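Community > Sport > Handball > Refereeing and Officials

We use cookies to keep you signed in and to remember your settings. Accept all / Manage

How do I get started as a handball referee at 41, and is it daft to try?

Gaurav Mathur

I played left back for Numcombe until my knee gave up on me, and since September I've been hanging about on the bench doing the water bottles and shouting. Our coach reckons I should take the beginners' referee course over at Terkidcombe. I like the idea, but I've got a few worries. First, fitness. I can jog all right but sprinting back on a fast break is another matter. Second, I don't have a partner, and everyone tells me you work in pairs. Do they find you one or do you have to turn up with somebody? And third, passive play. I played for years and I still couldn't tell you when the arm is going to go up. Any advice from people who've done it would be great.

Tassanee Prasertsri

Not daft at all! I started later than you and I'm still going. They paired me up on my first morning with a lad half my age called Irfan Lumbantobing and we did 24 matches together that first season, mostly under-14s at the Fadwood hall, where the clock sticks and the parents sit practically on the goal line. So no, you don't need to bring anyone, but do ask to be put with someone who lives near you, as you'll be sharing a lot of car journeys.

On fitness, the shuttle run is the bit people dread. I trained for it in the park three evenings a week for six weeks and got through. Practise running backwards and sideways as well, and mind the knee. You swap between court referee and goal-line referee as the play turns round, so if you and your partner read the game well you aren't sprinting every time.

Passive play is a feel thing. I used to sit at the kitchen table after tea with a match on the laptop and put my own arm up whenever I thought the attack had gone dead, then see if the referees agreed.
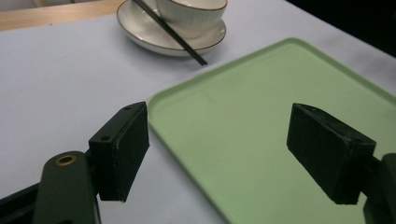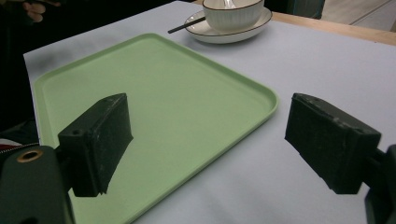
Green tray on the table, seen from two angles.

I was miles off to begin with. Look for the team that keeps passing across the nine-metre line with no one going for a gap, or slows right down for a substitution. Once the arm's up, count the passes under your breath. I still lose count now and then, which is where a partner comes in handy.

Ashok Bansal

Get a decent whistle and a spare. And shoes that grip.

Trilok Bajpai

I agree with most of what Tassanee says but I'd go easy on watching top-level games, they're so quick that you pick up bad habits about what to let go. Under-12s at your own club will teach you more. Ask if you can do a friendly before the course, that's what I did at Lodhi and it took the fear out of it. Also read the rules on substitutions properly, I got caught out by a faulty one in my second match and had to ask the timekeeper what to do. Bit embarrassing.

Contact us | © Community Help Pages | Back to top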